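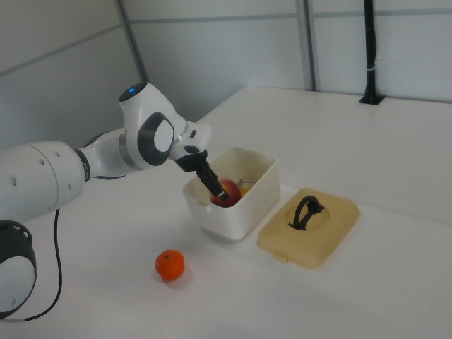 白い容器とリンゴ、上からグリッパ

1月 火曜 作業ノート
コイン回転募金台(子ども病院の家族宿泊室の募金会用)、調整の続き

前回の残り
・漏斗の継ぎ目でコインが跳ねる件
・投入レールの角度を左右でそろえる
・受け箱の鍵
・車いすの子の手が届く高さの再確認
・説明札の文言(エスターさん待ち)

午前は漏斗だけをやった。2台のうち、先に作ったほうをA、あとのほうをBと呼ぶことにする。これまで「古いほう」「青いほう」「ネルのほう」と人によって呼び方が違い、先週の引き継ぎで部品を取り違えた。裏に鉛筆でAとBを書いておいたので、今後はそれで統一してほしい。塗装のときに消えるから、塗装前にマスキングテープの札に替えること。

Aの漏斗は上の縁の近くに継ぎ目があり、十円玉がそこを通るたびにカチッと鳴る。音だけなら放っておいてもよいが、速度が落ちてきたコインは継ぎ目で倒れてしまう。倒れたコインは斜面を滑って落ちるだけで、回らない。募金としては同じ一枚でも、子どもは回るのを見たくて入れるので、倒れるコインが続くとすぐ離れる。昨年の会でキプロノさんが横に立って見ていて、そう言っていた。

継ぎ目はDraltikの充填材で埋めてある。盛りすぎたところを前回やすりで落としたつもりだったが、指の腹で触るとまだ段差がわかる。蛍光灯を消して懐中電灯を斜めから当てると、影がはっきり出た。段差は継ぎ目の全長ではなく、外側の手のひらほどの範囲に集中している。粗い紙やすりを使うと周りまで掘ってしまうので、細かいほうを木片に巻いて、回転方向に沿って少しずつ。直角方向に動かすと筋がつき、その筋にコインの縁が引っかかる。前回ここを直角に磨いたのは自分。

磨いたあと水拭き、乾拭き。粉が残った状態で試すと一見よく回るのに、何枚か通すと粉が縁にたまって急に悪くなる。試験の前に必ず拭くこと。

試験の条件
・台は作業机の上、水準器で前後左右を合わせる
・投入はレールから。手で直接投げ入れない
・百円玉と十円玉を別々に、そのあと混ぜて
・前のコインが落ちるまで次を入れない
・最後に続けて入れる(会場では必ずこうなる)

Aの結果。百円玉はすべて最後まで回って落ちた。十円玉は、混ぜたときに一度だけ継ぎ目でふらついたが倒れなかった。続けて入れると中ほどで追いつくことがあり、触れると両方とも倒れる。これは漏斗の形の問題で、磨いてどうにかなるものではないと思う。投入口の側で間隔を空けるしかない。

五百円玉も試した。重いせいか安定している。外周での回り方がゆったりしていて、見ていて一番きれいなのはこれ。一円玉は軽すぎて、レールの出口で浮く。穴のある五円玉と五十円玉は、思ったより普通に回った。

Bは午後に回すつもりでいたが、Aが早く済んだので昼前に始めた。Bの漏斗は継ぎ目がない代わりに、縁がわずかに楕円になっている。縁の内側の短いほうを測ると235ミリで、長いほうはそれより少し大きい。図面では真円。型から外すのが早かったのではないか、とネル・ドブレさん。次に型を使うときは一晩置くことにする。今回はもう作り直す時間がないので、固定リングで押さえて形を戻す方法を試す。

固定リングは合板の端材から切り出した。ジグソーで大まかに切り、内側をドラムサンダーで仕上げた。リングを下からはめ、長いほうの両端を小さなクランプで寄せたまま、ねじを対角の順に仮締めする。一周したら少しずつ本締め。最初は順番どおりに隣から締めていってしまい、漏斗が片側に逃げた。外してやり直し。二度目は対角でやって、見た目にはそろった。測り直すと長短の差はまだ残っているが、コインを流すと違いがわからない程度になった。

Bの試験は同じ条件でやった。ただし水準器をAの上に置き忘れ、最初の一回は目分量で据えて流してしまった。その回は記録から外す。据え直してからの結果は、百円玉も十円玉も問題なし。続けて入れるとぶつかるのはAと同じだった。

昼食のあと、投入レール。

レールはA、Bとも左右に一本ずつある。二人が向かい合って同時に入れられるようにした。ところが左右で角度が違っていて、片方のコインだけ速い。きょうだいで来ると、これが必ずけんかの種になる(キプロノさん)。分度器で見ると、Aの右が一番急だった。支えの木片を薄く削って合わせた。削りすぎたら名刺を一枚挟めば戻せる。Bの左にはすでに名刺が入っている。誰が入れたのか知らないが、そのままで角度は合っているので触らなかった。 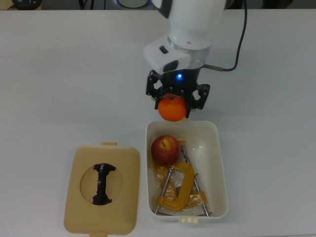

レールの入口のほうが本題で、ここは全面的に作り直すことになりそうだ。今の入口は細い溝にコインを立てて入れる形で、指先でコインをつまめることが前提になっている。募金会に来る子には、つまむ動作が難しい子が少なくない。クリスティナ・マクシミフさんが音楽の時間に受け持っている子のなかにも、握ることはできるが指先でそろえるのは苦手、という子がいる。去年はそういう子の代わりに親御さんが入れていた。それだと子どもは見ているだけになる。

クリスティナさんの案は、平らな皿にコインを置いて、手のひらや前腕で横に押すと溝に落ちるというもの。ボール紙で作ってみた。皿の奥に斜めの壁を立て、押されたコインが壁に沿って滑り、最後に溝へ起き上がって入る。起き上がるところが難しい。十円玉は二回に一回くらい寝たまま詰まった。

詰まり方を横から見ると、壁の下端にコインの縁がもぐっている。ボール紙の切り口がけば立っているせいもある。壁の下端に透明テープを折り返して貼ったら、だいぶましになった。本番はアクリルで作るので、けば立ちの問題はなくなるはずだが、今度は静電気でコインの粉ぼこりがつくかもしれない。作ってから考える。

皿の深さについてメモ。浅いと押したときにコインが縁を越えて床に落ちる。深いと手が縁に当たって押しにくい。手前だけ縁をなくし、左右と奥に縁をつける形がよさそう。手前の角は大きめに丸める。腕を載せたまま滑らせる子がいるので、角が立っていると痛い。布を貼る案もあったが、汚れたときに拭けないのでやめた。

もう一つ、レバーを倒すとコインが一枚だけ送られる方式も話に出た。続けて入れるとぶつかる問題が一緒に片づくので魅力はある。ただ、硬貨は大きさも厚みも違う。全種類を一つの送り機構で通すのは、今から会までの間では無理だろう。溝の途中に軽い羽根を下げて、前のコインが抜けてから次が入るようにする程度なら間に合う。羽根は下敷きを切って試す。重いと一円玉が止まる。

高さの件。台の脚はBrirkowの集会室にある折り畳み机に載せる前提で決めてあった。ところが今年の会場はWanyamaのホールに変わり、机も違う。エスター・キオコさんが先に下見に行ってくれていて、机は集会室のものより高いとのこと。このまま載せると、車いすの子や小さい子からは漏斗の中が見えない。台を見上げる形になる。

案は次のとおり。
・机を使わず専用の脚をつける。安定するが運ぶのが大変
・ホールの低いベンチに載せる。ベンチの座面が平らかどうか未確認
・机に載せて鏡を斜めにつける。見えるが、自分の手元と逆に動くのでわかりにくいかもしれない

自分は専用の脚がよいと思う。車いすの膝が入る空間をとるなら、横木の位置も自分たちで決められるほうがよい。ネルさんは荷物が増えるのを気にしている。前回は車一台に積み切れず、往復したそうだ。脚を外せるようにして、ボルトを蝶ねじにすれば工具なしで組める。蝶ねじは棚の下段の箱に、棚を作り替えたときに外したものがある。錆の有無を見ておくこと。

ホールの床は少し傾いているという話もある。下見のときエスターさんが落としたペンが転がっていったそうだ。脚の先には高さを変えられるアジャスターがほしい。漏斗は傾きに弱い。試しに作業机でAの片側に薄い板を一枚かませて流すと、コインの軌道が偏って、低い側の縁から飛び出しかけた。会場に水準器を持っていくこと。持ち物表に赤で書いた。

飛び出し防止の透明カバーについては、つけない方向でいったん決まり。のぞき込む子の顔が映り込むし、音がこもる。転がる音が気に入っている子もいる、とクリスティナさん。反対に、音が苦手な子のことも考えて、片方の台の裏にフェルトを貼って静かにしておく案が出た。Bを静かなほうにする。フェルトは漏斗の外側の面に、リングにかからないように貼る。試しに半分だけ貼って流してみたら、高い響きが消えて低い音だけになった。自分の耳ではかなり違う。全面に貼ってからクリスティナさんにも聞いてもらう。

受け箱。
鍵はついたが、蓋の合わせが悪く、押さえながらでないと回らない。蝶番の側を少し浮かせる。底に落ちる音が大きいので、Bには薄いゴム板を敷いた。硬貨の出し口は背面。会の途中で一度空けることになるので、台を持ち上げずに引き出せる形がよい。今は持ち上げないと出せない。引き出しにするには側板を切る必要があり、強度が心配なので、先に厚紙で形を取ってから決める。

金額の記録はEndowに入れることになった。去年は紙に書いて後で写し、写し間違いが一か所あった。今年は受け箱を空けるたびに、台の記号(AかB)と金額と時刻を入れる。入力はゴドフリー・テンバさんが担当。練習のため、先週の試し置きで集まった分を入れてもらった。合計3,031円。端数の一円玉はネルさんが浮くかどうか試すために入れたもの。試験に使う工房のコインは缶に分けてあり、これとは別。缶の中身を受け箱に残したまま会場へ持っていくと計算が合わなくなるので、積み込み前に必ず空にする。

Endowの画面で、入力した時刻が一つ前の行の時刻のままになることがあるらしい。保存の前に見直せば直せるとのこと。使い方の紙をゴドフリーさんが作る。

説明札。
エスターさんから夕方に文案が来た。今の案は「コインをおいて、よこにおしてね」。その下に小さく、集まったお金の使い道。宿泊室の洗濯機と寝具の買い替えに充てる、という内容で、病院側にはまだ見てもらっていない。見てもらうまで印刷しないこと。文字は大きく、漢字には振り仮名。絵もつけたいが、皿の形が決まらないと描けない。札を立てる位置は投入皿の横でなく漏斗の奥。手前に置くと腕が当たって倒れる。

「入れてくれてありがとう」を音声で流す案は見送り。音の件と同じ理由もあるし、入れない子が横で聞いていてどう思うか、という話になった。お金を持っていない子にも遊んでもらえるように、木の円板を用意しておく。コインと同じ大きさに抜いた円板を13枚、端材から作ってある。縁がまだざらついていて、そのままだと漏斗に傷がつく。磨いてから蜜蝋を薄く塗る。軽いので回り方は一円玉に近いかと思ったが、厚みがある分、もう少し安定していた。赤く塗ると受け箱の中で見分けやすい。塗料が厚いと溝に入らないので薄く一回だけ。

口に入れる年齢の子がいることも忘れないように。円板も硬貨も同じ。台の横に必ず大人が一人つく。これは当日の係の割り振りにも書いてもらう。キプロノ・マブラさんが去年と同じくAを見る。Bは未定。

片づけのとき気づいたこと
・クランプの一つ、ねじ山がつぶれかけている。黄色いテープを巻いた。強く締める作業には使わない
・Draltikの充填材は残りが少ない。蓋の内側が固まり始めているので、開けたら早めに使い切る
・細目の紙やすりがない。次に買い物に行く人、頼みます
・ドラムサンダーの集じん袋は空けた
・分度器は机の右の引き出しへ。図面筒に入れないで

次回やること
Aの塗装前の札の付け替え。皿をアクリルで一つ作る(まずAの右側だけ。うまくいったら残りも)。溝の羽根の試し。Bのフェルト全面。脚の図面はネルさんと相談しながら自分が引く。膝の空間の寸法はクリスティナさんが車いすのご家庭に聞いてくれるので、それが来るまで横木の位置は空けておく。ベンチの座面の確認はエスターさんに頼んだ。

追記。帰りがけにAの右レールにもう一度百円玉を流したら、左より少し遅くなっていた。削りすぎたかもしれない。名刺を挟むのは次回。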